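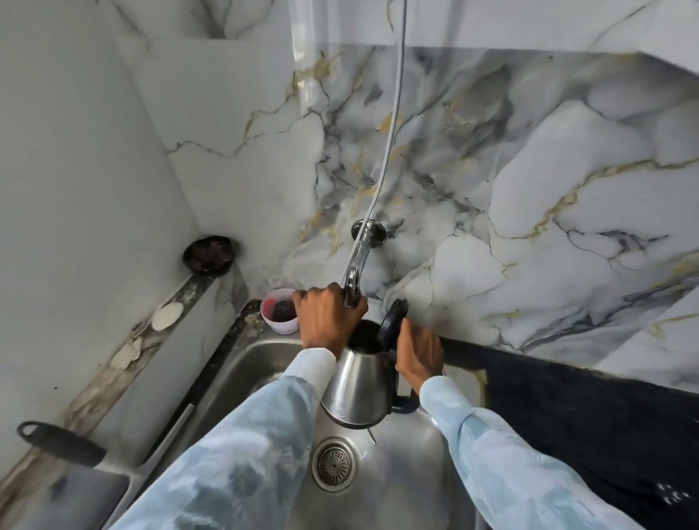 Filling up for the first pot of the afternoon.

The kettle goes on before the coat comes off

Last updated: 10 Apr 2026
Filed under: Home & Kitchen > People and Their Kitchens
Print this page | E-mail this page

I had barely gotten my boots unlaced when Bořivoj Pešek asked me the only question he ever asks a guest. "Black or green?" I said black, and he nodded like I'd passed something.

Pešek has been writing his tea newsletter, Stumis, from a small kitchen in Wanport since he moved in one October. It goes out to 3000 readers now (I've been one of them for ages, so yes, I was a little starstruck), and he's up to letter number 524. I'd pictured shelves of clay pots and some kind of fancy gooseneck thing. What he has is a plain steel electric kettle with a black handle, and he's very happy with it.

"People write to me and ask which kettle, which kettle," he told me. "I tell them, the one you can lift when it's full. Go to the store and lift it. They hate this answer!"

He's fussier about the water. Fresh every time, he says, straight from the cold tap, and never the leftovers from breakfast. He tips those on the basil. And he fills with the lid all the way open and the kettle held up in the air, off the bottom of the sink.

"I don't put it down in there. The bottom of a kettle has to go back on an electric base, so I want it dry. My mother set hers right in the dishwater, but hers went on a gas flame, so who cared."

I asked if it doesn't get heavy. "Then you are making too much tea," he said, and laughed for quite a while.

We talked about the marble look on the walls, which I loved right away - white and pale gray with dark veins and thin little gold lines running all over the place. Pešek was less sure at first. The previous owners picked it out, and he'd planned to have it gone within a year. He even got a price from Quinlan, the tile place out by the bridge. It came to $3794, and he put the paper in a drawer.

"And then winter came and it was dark at four o'clock, and this wall was the brightest thing in the apartment. Now I look at the gold lines while I wait for the water. I have found a river in there, and a rabbit."

I couldn't find the rabbit. He showed me twice.

The faucet comes right out of the wall too, with a curved end that points down into the bowl. He likes that it leaves him nothing to wipe around at the back of the sink, although the old black sealant along the edge is on his list, and has been on it for a while. "Write that I'm going to fix it," he said. "Then I'll have to."

So, Bořivoj is going to fix it.

While the tea steeped he put out a plate of Sornerari, the hard little almond cookies he orders by the tin, and told me I'd get 13 minutes of serious conversation before he had to start on his next letter. We went well over. There was a second round, of course, and that meant fresh water again.
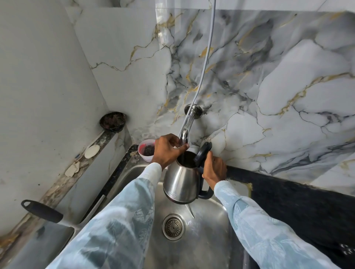 How he makes the second pot

"Same leaves, hotter water, less patience," is how he puts it. The first pot of green gets water that has sat a few minutes with the lid up. The second gets it sooner. For black tea he doesn't wait at all, he pours right off the boil and covers the pot with a folded dish towel.

He doesn't own a thermometer. A reader mailed him one once and he gave it to his sister for jam.

I asked what he'd tell somebody who only has tea bags and a mug. "That they have tea," he said, and pushed the cookies over to my side of the table.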